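How I Set Up My Side-Job Tax Folder (and You Can Too)

I do a little freelance work on top of my regular job, and for years my tax system was a shoebox and a bad mood. Last March I finally sat down and made a proper routine out of it, and I've stuck with it ever since! It takes me 15 minutes a week, usually with coffee.

Step 1: Pick one place for the money to land

Open a separate checking account just for the side work. Mine is at Prorncombe, a small credit union with no monthly fee, but any free account will do. Every client payment goes in there and every work expense comes out of there. If you buy printer ink and groceries on the same trip, ring them up as two purchases (the cashier will live).

Step 2: Sort your expenses into groups

I use 6 groups: supplies, software, travel, phone and internet, fees, and "ask later." Please don't skip that last one — it keeps you from stalling over one weird receipt.
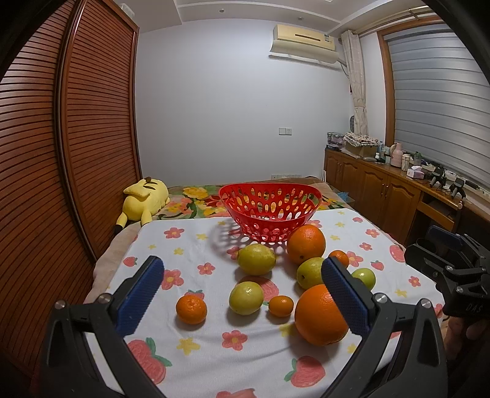

Receipts are where I used to fall apart, so give them a home right away. Snap a photo the day you get one and write on the paper what it was for. I do my sorting at the kitchen table, and if yours is the sort with a strawberry-and-flower tablecloth and oranges and tangerines all over it, just clear yourself a corner and get going. Then the paper goes in an envelope marked with the month and the photo goes in a folder with the same name. I use a scanning app called Vutton, but your phone's regular camera is fine.

Step 3: Move the tax money out

Whenever a client pays me, I move a slice into savings the same day. My last check from Ondham (a little garden store I write newsletters for) was $220, and the tax slice was gone before I'd even thought about lunch. How big your slice should be depends on your income and your state, so run your own numbers or ask a preparer.

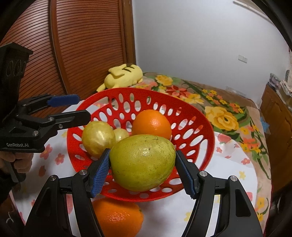 Do I need to keep the paper receipt if I have a photo?
A clear, readable copy is generally fine for federal taxes, but I hang on to the paper until my return is filed, mostly out of nerves.

Step 4: Do a monthly check

At the end of each month, open your bank statement and your receipt folder side by side. Tick off each expense that has a match. Last time I had 2 without one, both parking, and I found them in my coat pocket. Empty out "ask later" while you're at it, and write the month's totals on the front of the envelope.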